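Housekeeping and Table Service, Stage One
Handout 5: Laying and clearing the small round table

Revised 24 July 2018. Bring this to the practical. Last term's handout 5 had the cloth sizes wrong and should go in the bin, where several of you seem to have put it already.

Before you start

Most of you have been laying tables since you could reach one, and it shows. Habits learned at home are hard to shift, particularly the one where everything goes in the middle and people help themselves. That is a perfectly decent way to live. It is not how the breakfast room at the Pranell runs, and the Pranell is where you will be doing your placement.

This session covers cloths, stacks and the order of clearing. Glassware is in handout 8. Napkins have been dropped from Stage One altogether, after the business with the swans.

Cloths

A round table is harder to dress than a square one. On a square table the corners tell you when you've gone wrong. On a round one a square cloth will hang in four points whatever you do, and your job is to get the points level. Stand back and look from the door. If one side is brushing the chair seats and the other is showing table edge, start again.

If the cloth has a border, decide where it is going before you unfold. A border running down one side looks intended if it lines up with a window or a wall, and looks like an accident if it wanders off at an angle.

Changing a cloth with things still on the table is a skill worth having, as guests have a way of sitting down early. The method is as follows.

Shift the crockery to one half. Fold the old cloth back on itself over the half you have cleared, then lift the fold away. Lay the fresh cloth over the bare half, move the crockery across, and finish the other side. At no point do you pull anything sharply. Every intake contains one person who has seen it done on television, and the college has the invoices.

A second cloth over the first is allowed, and is how Nigam House dresses its tables in July. The top one must lie flat. If it has bunched, take it off completely and shake it out. Patting at a ridge only moves the ridge.

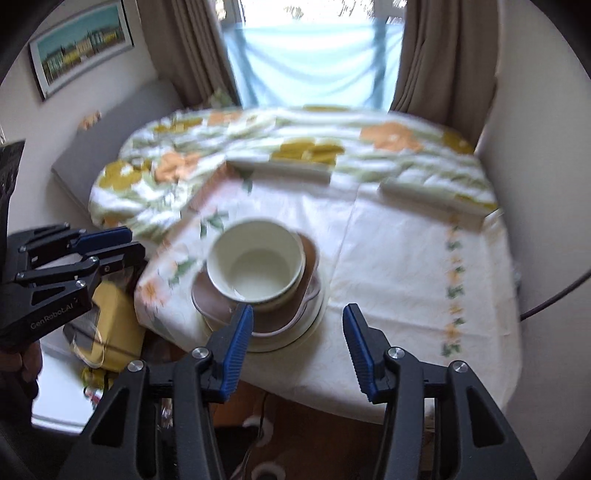
Patterned cloths are more forgiving of tea than white ones and less forgiving of each other. Two florals together can be made to work, but keep one of them small and quiet. When in doubt put the loud one back in the cupboard and wait for somebody's birthday.

Stacks

Largest at the bottom, smallest at the top. I would have thought this needed no explaining and I was mistaken.

Plate, then dish, then bowl is the usual order for a single setting. Set each piece down in the centre of the one beneath it. A bowl that sits slightly off will look tipsy by the time you have walked round to the other side, and a guest will straighten it for you, which is embarrassing for everyone.

Pieces need not match. Plenty of good tables mix a plain plate with a coloured dish. What they must do is sit steadily. Press the rim of the top piece lightly with one finger. If it rocks, change something.

For carrying, 3 settings at a time is the limit in this course. You may well be able to manage more. Please do so in your own kitchen.

Clearing

Clear from the top down and keep bowls with bowls. Scrape at the trolley, never at the table. Check inside every bowl before it goes on a pile, as teaspoons travel.

Crumbs next, then the cloth. Fold it inwards so that whatever is on it stays in it, and take it outside to shake. Outside means the yard, not the corridor by room 332, whose occupants have written to me twice.

Used cloths go in the Pamex bags. Damp ones are hung first, or the whole bag will smell by morning.

For the practical

You will be given a round table, two cloths and crockery for one setting. Lay it, show me, change the under-cloth without sending anything to the floor, then clear.

Marks are for a level hang, a steady stack and a folded cloth at the end. Speed carries no marks. Wear flat shoes and tie back long sleeves, and if you break something, say so before I tread on it.

Reading for next time: the Istatport booklet, section on glass, including the boring part about cloth lint.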